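Atelier de décoration intérieure, notes de la séance 2 : la lumière et les textiles

Bonsoir à toutes et à tous, et merci encore pour vos échantillons de la dernière fois, quelle belle récolte de lins et de velours ! On continue donc avec la lumière, qui change tout dans une pièce, et je vous demande avant d'acheter quoi que ce soit de passer une journée entière à regarder votre salon : à 9 heures, à midi, puis au moment où l'on allume la première lampe.

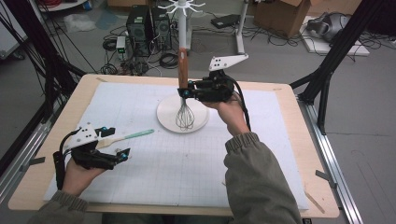 Une pièce au nord supporte très bien les ocres et les terres cuites, alors que les gris bleutés y deviennent vite tristounets (j'en ai fait les frais dans mon entrée). Au sud, on peut se permettre des tons plus froids, surtout en rideaux.

Pour les voilages, comptez 2 fois la largeur de la tringle, sinon le tissu tombe raide et c'est bien dommage. Le lin Tilahun du nuancier se froisse joliment, le coton Plarndale reste plus sage.

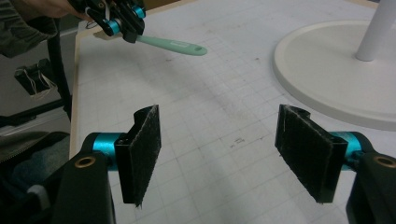 Les tapis

On choisit presque toujours trop petit ! Les pieds avant du canapé doivent reposer dessus, et sous une table on laisse de quoi reculer les chaises sans accrocher le bord.

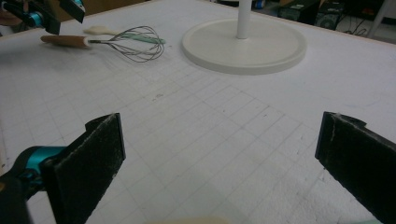

Pour la laine, gardez une chute dans un tiroir, elle vous servira à assortir les coussins. Apportez en août votre plan coté et 14 échantillons au maximum, collés sur carton.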